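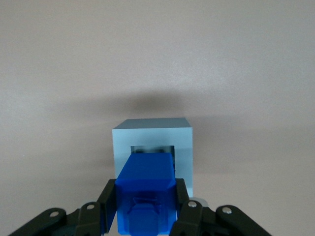

**Figure 3.** Wrist view during insertion: the royal-blue block, held between both fingers, with its leading end partly inside the opening of the light blue box.

### 4.2 False success at partial depth

The most interesting failure we met was also the quietest. In 12 of 100 trials the Rewi controller reported a finished insertion while the block was still short of full depth. Contact force rose, forward motion stopped, and the controller took that pair of signals as the end of travel - a perfectly sensible rule until a block jams at an angle! Of the remaining trials, 89 seated fully and one was stopped by the operator.

Figure 3 shows the stage at which the rule is most easily fooled. The leading end has entered the opening, so the box walls can already push back on it. Lunde's first fix, a higher force threshold, made the fingers slip in 10 of the false-success cases when we replayed them. We now check depth against the wrist pose before release, and we were delighted by how little code this took.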